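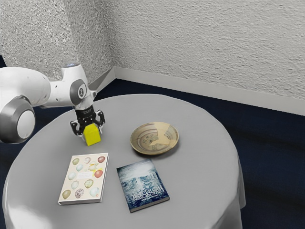
Figure 1. Simulated table-clearing task: the arm with the yellow cube in its gripper, beside a bowl and two books.

Automation and Staff Roles at the Teselstead Returns Room
Shahla Rashti
Submitted 22 Feb 2024

1. Purpose

This report considers how the planned introduction of a robotic arm at the Clunex returns room in Teselstead may change the work of the people employed there. Staff currently sort mixed household goods by hand, check them for damage and place them in bins for resale. The arm would take over the picking and placing of small items. Checking would remain with staff.

2. Method

The task was modelled in simulation before any equipment was ordered. I also interviewed three sorters and observed two afternoon shifts. Interview questions covered physical strain, pace of work, training and job security.

3. Findings

Sorters spent nearly 79 per cent of the observed time lifting and placing goods. All those interviewed said they would welcome less reaching, particularly late in a shift. Two were concerned that the arm would set the pace and that short conversations between sorters would be lost. One asked who would be held responsible if an item was broken.

The proposed role of cell operator combines checking with clearing faults. It carries more responsibility than the present role, but the draft job description lists it at the same pay grade.

4. Recommendations

Clunex should review the pay grade before the trial begins in June. Operators should be able to slow or stop the arm without a supervisor's approval. Training should take place during paid hours, and breakage rules should be given to staff in writing.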